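The wait before the pick

Gostdale spent four months on a fault that looked, to everyone who watched it, like hesitation. The arm would come down into the bin, stop a few centimetres above the parts, and hold there. Sometimes it held for half a second. Sometimes it backed out and started again.

The company writes picking software for small warehouses, the sort that ship mixed orders and can't sort everything into neat trays first. Its main product, Vomaver, sits between the camera and the arm. It takes in a depth image, works out what could be grasped, ranks the choices and hands the best one to a motion planner. The planner came from Delorme, a smaller firm that Gostdale bought two years ago, and the join between the two has never been quite smooth.

The grasp ranking was the first suspect. Engineers pulled 481 attempts from the logs and replayed them against the recorded images. In 457 of them the chosen grasp was sound. The remaining 24 were poor choices, mostly on shiny or see-through things where the depth camera returns holes in place of a surface. That was worth fixing, but it didn't explain the stopping, which happened on good grasps as often as bad ones.

The planner was next. Delorme's code checks each path for collisions before the arm moves, and checks again on the way down with a fresh image. The second check was added after a customer, Erolside, had a run of bent fingers on its grippers. It uses a model of the arm made from simple shapes, padded to be safe. The padding covered the links and the gripper. It didn't cover the cables.

So the cables turned up in the fresh image as something unknown. The filter that removes the arm from its own view of the world knew where the metal was and took it out. It left behind a thin curved obstacle, hanging in space right beside the wrist, which moved whenever the arm did. The planner saw it and stopped. If the cable swung clear in the next image, the arm carried on. If not, it backed away.

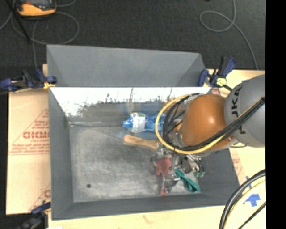
Self-filtering, as the job is called, gets little attention in most picking systems because it works well enough on a bare arm. A working arm is seldom bare. The pale yellow cable that loops wide round the orange joint, and the black bundle inside it, take up a good deal of room over the bin, and the yellow one passes above the blue bottle. To a planner with no idea what a cable is, that curve is as solid as a wall. Nor does it keep one shape, so it can't be drawn into the model once and forgotten.

Gostdale's answer is plain enough. Vomaver now keeps a short history of points that travel with the wrist. Anything that stays near the arm across several poses, and isn't explained by the contents of the bin, is marked as attached. Attached points are dropped from the collision check but kept in a separate one, with looser limits, that watches for snagging on the bin wall.

The change added 36 milliseconds to each cycle, which the team disliked and then accepted. Backing out and starting again had cost far more. A stricter version that used 40 past images was tried and thrown away, as it was slow to let go of old points after a tool change.

There are still gaps. An item that hangs from the gripper by a corner can be taken for part of the arm, and the snag check then treats it too kindly. The developers have a test for this in the nightly build, and for now it fails. A fix is planned for the December release, along with a tool that lets customers see which points have been marked as attached. Erolside has asked for that second part more than once — its operators would like to know what the arm thinks it is looking at when it stops.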